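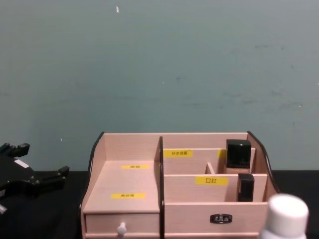
Scuffs on painted surfaces: scrub, touch up, or start over?

Asked Monday, August 7, 2023 in Paint and Finishes

Hi all! I finally have a hobby room and I love it, but the paint is giving me fits. We moved into the Gwilliam Street house in May and the previous owners had done everything in this gorgeous muted gray-green. Flat paint, no sheen whatsoever. It looks fantastic from the doorway and then you get up close and it's covered in faint gray smudges and little streaks. Every time I lean something against it there's a new one.

So far I've tried a damp microfiber cloth (took off some of it), and a white foam eraser, which cleaned the mark beautifully and left a shiny patch the size of my hand. You can see that patch from across the room when the afternoon sun comes in. Argh!

There are 3 leftover cans in the garage. One is labeled Borkberg matte, 53 on the lid in marker, and I think it's the right color, but there's a skin on top as thick as a pancake. Is it worth straining? Or do I bite the bullet and repaint the whole wall? It's 11 feet wide and standard height, so it wouldn't kill me. I'd just rather be using the room.

Also, I'd like to put the same color on my old work table so it all matches. Is that crazy?

2 answers

Answer from plumbline_pat (16 votes)

Not crazy at all, I love a matching table! But take the wall first.

Flat paint burnishes. The eraser is a very fine abrasive, so it polished the paint, and you can't un-polish it. For the marks you haven't touched yet, go gentler: lukewarm water, one drop of dish soap, a soft sponge wrung out hard. Dab, then wipe with plain water, then pat with a dry towel. Work from the bottom up so drips don't run down over the dirty part and leave tracks. Some marks are stuff sitting on the paint and they'll lift. Others are scratches in it and they won't, so quit after two tries.

About the can: cut the skin out in one piece, don't stir it in. Strain what's left through a paint strainer or an old pair of pantyhose and smell it. Sour or rotten means throw it out. If it smells like paint, stir for a good five minutes and try a spot behind a door. Let it dry overnight before you judge the color.

If it matches, I'd still roll the wall corner to corner. Touch-ups in flat paint are better than in satin, but old wall next to new paint can still show, and with low sun like yours it probably will. One wall, one afternoon, and you'll be thrilled. While you're at it, save a baby food jar of the new stuff with the room and date written on it.

For the table, please don't use wall paint by itself. It stays a bit soft for weeks and things stick to it. Sand with 150, prime with a bonding primer, two thin coats of a cabinet enamel tinted to your color, and wait as long as the can says before you put anything heavy on it.
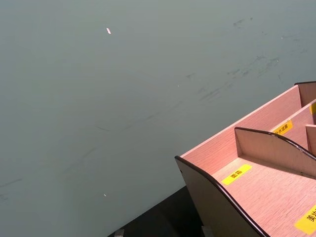
Stuart Goodall: Agree on the enamel, but I'd add a clear matte topcoat on any table that gets real use. Dark rub marks wipe off it so much easier. I did mine with Grukix water-based in dead flat and it's still my favorite thing in the house. Three coats, light sanding in between. Stir it, don't shake it, or you'll get bubbles.

plumbline_pat: Good call. Check that it's labeled okay over enamel.

Answer from deb_in_plivside (3 votes)

just repaint it in eggshell and be done!! we did our hallway and I can wipe it down with anything now. the color looks a tiny bit darker but you get used to it in a day. take a chip to the store, they can scan it if you cut out a piece about as big as a quarter (from behind the outlet cover is a good spot, turn off the breaker first)

Comment from the asker: The outlet cover trick is brilliant, thank you! Strained the old can last night and it smells fine, so the test spot goes up this evening. Going to price the enamel on Saturday.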